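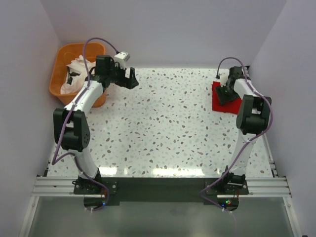
Folding on a terrazzo-look surface: red cloth lint and faint pink marks

Clarkanero
Posted in Laundry and Cleaning

We put in a terrazzo-pattern top last year, white with gray, blue-gray and tan chips, and it has become the place where all the laundry gets folded. The clothes come up from the dryer in an orange plastic basket and get laid flat on the top one at a time.

Two problems. First, I have some red cotton cloths that shed, and the fuzz is hard to see against the chips until it ends up on something white. Second, after I left one of those cloths lying there damp overnight in January there was a faint pink patch the next morning. Dish soap took most of it off. I can still find the spot if the light is low and comes from the side.

I don't know whether the top is real stone in cement or a printed or resin product. It came with the place and there's no paperwork. What can I use on the pink mark that won't make it worse, and is there a better way to deal with the lint? I'd like to keep using it for folding because it's the only flat space I have at the right height. I paid 300 to have the edge repaired once already and don't want to do that again.

Skunditz
Helpful votes: 2

Find out what the top is made of before you put anything stronger than dish soap on it. Look at a cut edge or the underside if you can get to one. On cement or resin terrazzo the chips go down through the material. On a printed laminate the pattern stops at the surface and you'll see a brown or black core. Solid surface sheet sits somewhere in between, with flecks all the way through but softer looking.

If it's cement-based, no vinegar, no lemon, no descaler. Acid etches the cement and any marble chips, and you end up with a dull patch that is more noticeable than the pink. Make a paste of baking soda and water, spread it over the mark, cover it with plastic wrap, tape the edges and leave it overnight. Wipe it off with a damp rag and let the spot dry fully before you judge it. You may need to do it again. Try it first in a back corner.

If it's resin or solid surface, a little rubbing alcohol on a white rag is worth a try, again in a corner first. Wipe, don't soak. On laminate the same thing usually works, but keep it away from any seams.

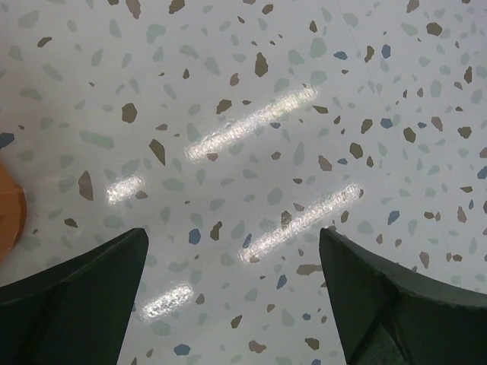 For the lint, a dry microfiber cloth picks up more than a wet one. Wiping wet just rolls the fuzz into little strings and pushes them around. I go over mine dry, shake the cloth outside, then do one damp pass. With a pattern that busy you won't see what you missed, so run your palm across it at the end. You'll feel it.

Also check when it was last sealed, if it turns out to be cement. Dye sinks in when the sealer has worn thin. Put a few drops of water on it and come back in ten minutes. If there's a dark spot under the water, it needs sealing, but get the pink out first or you'll seal it in.

Górecki

Wash the red ones by themselves in cold water until the rinse runs clear. Mine took four washes. And don't put them down damp on anything you care about.

I would also fold in a different order. Whites first while the surface is clean, then the colors, red last, and wipe down after. I keep an old flat sheet folded up in the laundry closet – it goes over the table before I start and gets shaken off when I'm done. No lint on the table and no dye either.

Don't use bleach. My neighbor did on hers and it went yellow.

Clarkanero
Reply to Skunditz

Thanks. I got under the front with a flashlight and the flecks go all the way through, no brown core, so it isn't laminate. The water drops didn't leave a dark spot. I'm going to try the alcohol in the corner behind the basket and then the paste if that does nothing. The sheet is a good idea too, I have one that's too worn for the bed.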